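Jul 29, 2025

Yearling prep notes, Stermont barn

Bakker colt walked 20 minutes in hand before feed, then 5 on the other rein. He still drops his left shoulder coming out of the turn by the wash stall. Declan has him in the wider bit and he's quieter in the mouth, but he gets strong when the fillies go past. Leave the bit as is until we've seen him on the sales walk with other horses about.

Mumholm filly: near fore was filled again first thing. Cold hosed, walked, and the leg was down by the time we fed. No heat in it after that. Farrier looked at the foot and found nothing. Keep her off the horse walker, hand walking only.

Weights are up on the board. Everything has gained since May except the Plistance filly, who is the same. She leaves the last third of her evening feed. Tharun wants to split it and give her a small late one. Started that tonight.

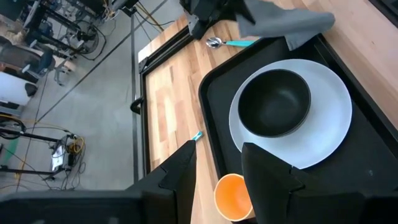 Does the Plistance filly need to come out of the sale if she hasn't gained by the next weighing?

Her frame is good and she walks well, so she stays in unless the vet finds a reason to pull her. A lean filly can still sell if she moves like that. We'd tell the owner and let him set the reserve lower.

Went through the old prep book from 1993 for the walking times. They did more road work then and less on the walker. Might try the lane with the two quiet ones - not the colt.

17 stalls bedded on the new shavings. Dustier than the last lot, and the gray coughed twice while we were mucking out. Declan Kinsella to ring the supplier. Damp them down before the horses go back in.

Still to do: passport for the Bakker colt, second set of X-rays to the repository, new lead chains.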